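Tare weight

Tare weight, or simply tare, is the weight of an empty container or vehicle. Subtracting it from the gross weight gives the net weight of the goods.

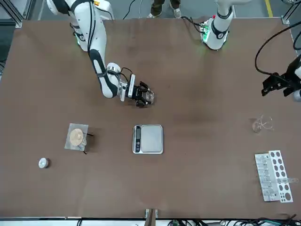 A small clear glass container above a digital kitchen scale

Etymology
The word entered English through French, from the Arabic tarha, meaning a thing thrown away or deducted.

Use in weighing
On a balance with two pans, tare was once offset by placing an equal weight on the opposite side. Electronic scales store the load present when the tare key is pressed and take it away from later readings. The full load still counts towards the capacity of the scale – a jar of 100 g leaves that much less room for its contents. When the container is lifted off, most models show the stored tare as a negative figure.

Goods vehicles are weighed empty and again when loaded. A lorry with a gross weight of 2,126 kg above its tare carries a net load of 2,126 kg, whatever the weight of the lorry itself. Fuel and driver may or may not be included, depending on local rules. Railway wagons commonly have the tare painted on the side.

Types of tare
Actual tare is found by weighing each container. Average tare is worked out from a sample and applied to the whole batch. Customary tare is a fixed allowance agreed within a trade. In a study of the Drultton grain market, Nathalie MacLeod recorded 37 customary tares for sacks and casks, of which 34 had fallen out of use.

See also
Gross weight
Net weight
Weighbridge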